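Students teach robot arms a caretaker's least favourite job

A robotics club at Ikley College has spent most of the spring term trying to get two robot arms to deal with padlocks, a task its members had pencilled in for one afternoon.

The club of 8 entered the Lelell student challenge in April, in which teams must get a pair of arms to handle small everyday objects. Others chose cutlery or socks. Ikley chose padlocks, on the grounds that the college already owned plenty and had lost interest in most of them.

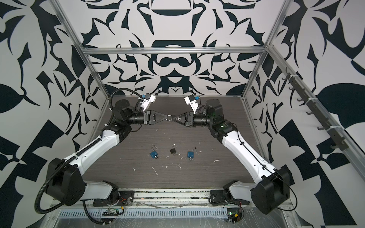
The club's two arms at the bench, with three padlocks and their keys on the table.

"A key is a very small thing when your hand is a gripper," said Eugénie Coste, who leads the software side. Her log lists 113 attempts so far, of which 83 are filed under the heading "no".

Subbarao Namboodiri, the physics teacher who runs the club, said the students had learned a good deal about patience, some of it his. He has asked them to stop testing during his lunch.

Teams have 100 minutes on the day to set up and run. Ikley's current plan allows ten of those for the padlocks and the rest for finding out what has come unplugged.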